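Speaker notes: Running a neighborhood lending shelf
Natalina Tedesco, Trotdale branch
Talk length 35 minutes, questions after

Slide 1. Opening
Say hello, thank the Stadberg people for the room. Ask who has borrowed something other than a book from a library in the past year. Wait for hands. Don't rush this part.

Slide 2. How we started
Trotdale began lending household things four years ago with one shelf by the returns desk. The first thing to go out was a carpet cleaner. It was booked solid through October and we bought a second one before we had a proper booking sheet.
We now have 792 items on the list. Most of them are small. The large ones take up most of the staff time.

Slide 3. What goes out and what sits
Goes out: carpet cleaner, folding tables, cake pans, pressure washer, projector.
Sits: bread machines. We had three donated in the first month and I have said no to every one since.
Mention Gotville here - they lend camping gear and their tents are out all summer. Ours hardly moved. Different town, different borrowers.

Slide 4. Loan periods
Two weeks was too long. People use a drill for one afternoon and then it lives in the garage. We cut tools to five days and kept kitchen items at two weeks. Complaints lasted a month.
Late fees: we don't charge them. We hold new bookings until the late item is back.

Slide 5. Money
First year we spent more on repairs than on buying. Ferri, the repair shop across the street, gives us a flat price of 30 dollars for a basic check, and that made the budget easier to plan.
Deposit on the pressure washer is 75 dollars. Nothing else has a deposit. Expect a question on this.

Slide 6. Small items and loose parts
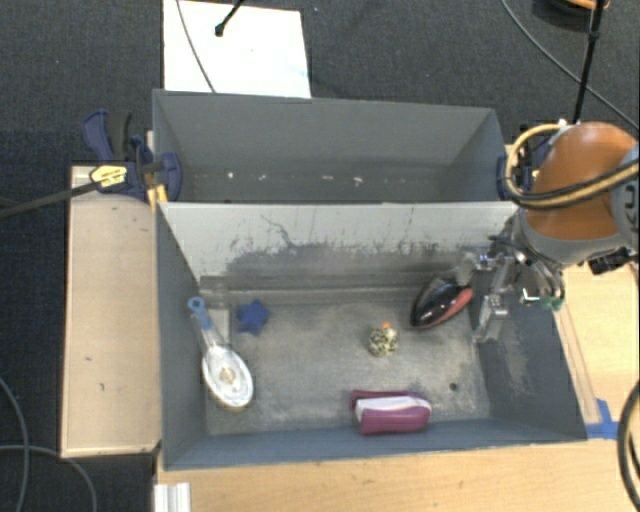 Loose parts are where we lose the most. A cake pan comes back and the lid doesn't. What worked for us was a card tied to each kit with every piece written on it, checked at the desk both ways. It adds a couple of minutes per return. The desk staff didn't like it at first and I didn't blame them.
Pieces that turn up without a kit go on a shelf in the back for six months. Then we give them away.

Slide 7. If you want to start
Pick one shelf. Write the list before you take donations. Decide who says no, and put that person's name on the form.
Insurance - talk to your own carrier, ours took two calls and a letter.

Slide 8. Questions
Copies of the kit card and the booking sheet are on the table by the door. Leave my email up on the screen.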